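Floltora Community Help
Workshop and Storage > Shelving

Do molded parts trays really need to be stored flat on a shelf?

posted by bench_and_bin
21 May 2018

I keep hearing that molded plastic trays warp if you don't store them flat. I have a bright yellow two-level shelf with black trays on the top level and small stuff (round caps, a couple of little square boxes) on the bottom. The trays are rounded at one end and squared off at the other. Lying flat, they eat up the whole shelf. Standing on end, I could fit a lot more of them.

The Clilura catalog says "store flat for best results," which sounds to me like something a company says when it also sells wider shelves. Has anyone seen one of these warp from being stood up? I mean seen it, with your own eyes, not read it on a forum. And does the glossy finish on the shelf matter? A guy at the counter at Lanstead told me glossy shelves are "only for display" and I didn't buy that either.
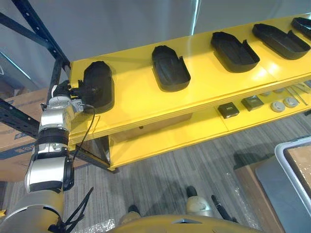
Trays on the upper level, caps and boxes on the lower.

I'd like to sort this out before I order another 34 of them.

Nikola Walczak

I've been hearing the warping story for years and I'm still waiting for someone to show me the tray. Heat will do it, sure. Leave one on a dashboard or next to a radiator with weight on it and you'll get a bend. Standing on end in a normal room? I stood a batch of mine up in April of last year and they still sit flat on the bench.

What does happen is they fall over. One goes and takes the neighbors with it. Yours look like mine did before I fixed that, one up and the others leaning or lying at an angle, so you aren't getting the benefit of either method. Pick one. If you go upright, put a divider between every few trays, even a cheap wire one. I'd put the squared end down, but try it with yours first, because any little tabs on that end could keep it from standing square.

On the glossy finish, the counter guy is half right by accident. Smooth plastic on a smooth shelf slides. A strip of rubber drawer liner cures it and costs next to nothing. I would not pay for the "grip mat" Zawadzka sells for this. I had one and as far as I could tell it was drawer liner with a logo.

As for 34 more trays, measure the shelf first, with one tray standing on it. Catalog sizes tend to leave out the rim.

tpk60

Always flat. Says so in the catalog. I have 1000 plus trays where I work and they are all flat

Marlow_R

A thousand trays stored flat doesn't tell you what happens when you stand them up, though. You'd need some of each.

I'd worry more about the lower level. Loose round caps on an open shelf end up at the back, under the top level, where you can't see them or get your fingers on them. I can see a couple in your picture already headed that way. If you've got trays to spare, put the caps in one of those and slide the whole thing in and out. Then you might not need to order so many — or any, if the real problem is that small parts are loose while the trays sit on top taking up room.

Also check that both levels are rated for the same load. On mine they weren't, and the seller didn't mention it until I asked a second time.

bench_and_bin

Thanks. Going upright with the squared end down and a strip of liner. I tried a tray on the lower level for the caps and it's a tight fit under the top one, so I'm looking for something shallower. Holding off on the order for now.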